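14 Aug 2025

Such a long day, and I still want to get this down before bed. Tumaini and I finally agreed on the wording of the rule for the bottle task: the gripper stays open above the cap until the run has been logged, and a bottle only counts as placed if it stands upright on the bullseye (my "mostly on it" lost, fair enough!).

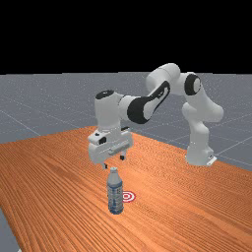 Written by Florian Hämmerli, at Trestia

We'll ask for 20 runs per setting, up from six, and the failed ones get kept too. I do feel lighter having it on paper. Tomorrow, the Mivard draft.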